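Seit Januar 2018 hängt unser Planer an derselben Stelle, und letzte Nacht habe ich endlich die Ursache gefunden. Die Greifposen kommen aus der Punktwolke, werden nach Bewertung sortiert und dann einzeln auf Kollision geprüft. Bei 328 Kandidaten pro Bild dauerte das 312 Millisekunden, viel zu lang für den Regelkreis.

Reto Baumgartner meinte, der Kollisionsprüfer sei schuld. War er nicht. Glänzende Folie liefert Tiefenwerte, die springen, und jeder Sprung sah für den Detektor wie eine Kante aus. Also lauter Kandidaten mitten in den Falten.

Jetzt läuft vorher ein Medianfilter mit Fenstergröße 5, und Punkte mit instabiler Normale fliegen raus. Übrig bleiben rund 218 Kandidaten. Bei runden Sachen wie Orangen und Tomaten stimmt die Greifachse damit meistens – bei Blattgemüse noch nicht.
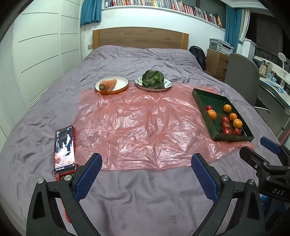

Obst und Gemüse auf der Folie

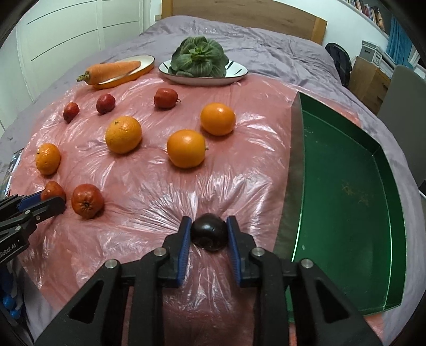 Als Nächstes kommt die Segmentierung dran. Zwei Früchte, die sich berühren, werden bei mir noch zu einem Objekt, und der Planer legt die Greifachse dann gern genau in die Lücke. Farah Saragih hat dafür einen Zweig im Repository, den ich erst auf den aktuellen Stand bringen muss. Die Parameter für den Filter stehen schon in der Konfigurationsdatei.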